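Week 6: Planning and Paying for a Handheld Gripper Setup

We've spent five weeks on how grippers work, and now comes the part I love — working out what to buy and in what order! Bring your team's draft budget on Monday, even if half the lines are guesses.

Start with the job, then the shopping list. Write one sentence saying which objects your team wants to handle and in what kind of room. Every line in the budget should point back to that sentence. If a line doesn't, park it on a second page called "later."

What goes on page one

Grippers: 2 per operator. The class price from Broler is $700 each, with the fingers included. Printed marker cubes are cheap, but put them on the list anyway, and add spare prints, as the corners get scuffed.

Cameras, mounts and straps: the Vaten kit comes to $1477 for one operator. Check whether your quote has the chest strap in it (last term two teams found theirs was extra).

Power and storage: chargers, a power strip, long cables, drives. These look tiny next to the grippers and then they add up wonderfully fast.

Room time: the Clukham showroom lends us floor space for free, but you still have to plan the trip over, the setup and the packing up. Put hours in this line if you have no dollars to put there.

Lead times matter as much as prices. Shibata ships spare fingers in nearly 2 weeks, so order them with the grippers and you'll never have to stop a session over a cracked tip.
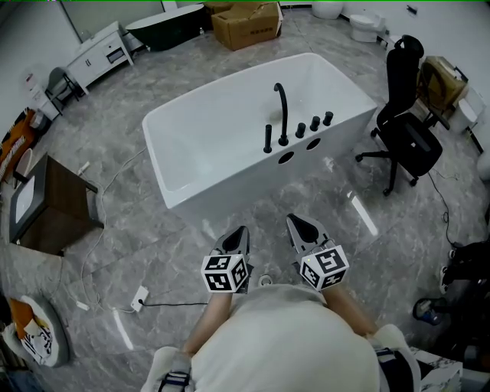 Should we buy a full set of spares for every operator?
One shared set is enough for a team this size, as long as it includes fingers and marker prints.

For Monday: page one, page two, and a date next to every item that has to be shipped.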